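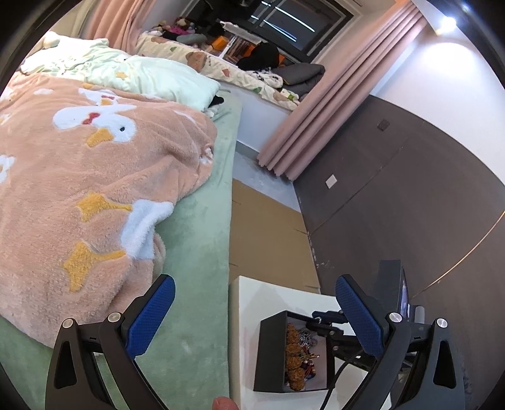 July 14, 2022

The gripper closes! It opens as well, which took rather longer, but as of last night both jaws swing in together and meet in the middle when I squeeze the handle, and I have been going round the flat picking things up ever since like a child with a new litter picker.

If you've only just found this blog, I'm building a hand-held gripper on the same linkage I want to put on the end of an arm later on. The idea came from Vasilis Popescu at the Devham workshop, who told me to stop fiddling with motors and hold the thing in my own hand for a month first. You learn very quickly what a pair of jaws can and can't do when it's your own wrist doing the work. I grumbled about it and he was completely right.

So, what's new since the last post. The jaws are black, two mirrored halves with long triangles cut out of the outer links to save a bit of weight, and the pivots are plain silver pins. My first set of pins was a hair too thin and the whole thing rattled like a cutlery drawer. Bianka Illés turned me some better ones on the small lathe and wouldn't take any money for them (I've left biscuits in her locker). The difference is huge. There's still a touch of play on the left side, though I think that's the hole and I'll ream it again at the weekend.

The pads are the blue ones, with a texture on the face. I tried smooth ones in the spring and everything shot out sideways. These sit at an angle, so at the start of a squeeze only one end touches and the rest follows – lovely on soft things, a bit hopeless on anything thin and flat. Coins are out. Playing cards are out. I managed a bus ticket once and haven't managed it again.

Bedding is my favourite thing to practise on at the moment. The fleece blanket with the geese on it is brilliant because the pile gives the pads something to bite, and you can pinch up a fold and carry it across the bed without it slipping. A sheet pulled flat is much harder. You have to push down and in together, and I keep doing the in part too early.

Then there's the jewellery box, which I keep going back to. Chain is horrible! It pours out of the jaws, or else you lift one loop and the whole tangle comes along with it. The beads are friendlier, and if I come at them from above with the tips I can usually get hold of the string. I've done 93 tries on the chain so far and written every one down in the notebook. 12 were clean lifts. Most of those came after I slowed right down, so that's something.

Next job is a stop on the handle, so I can't crush things when I get excited. Ognjen Yordanov has suggested a spring in the linkage instead and drew it for me on the back of a receipt, and I've been staring at it all week trying to work out which way up it goes. If anyone reading has done something similar, please do leave a comment – I'd love to see how you anchored the end of it.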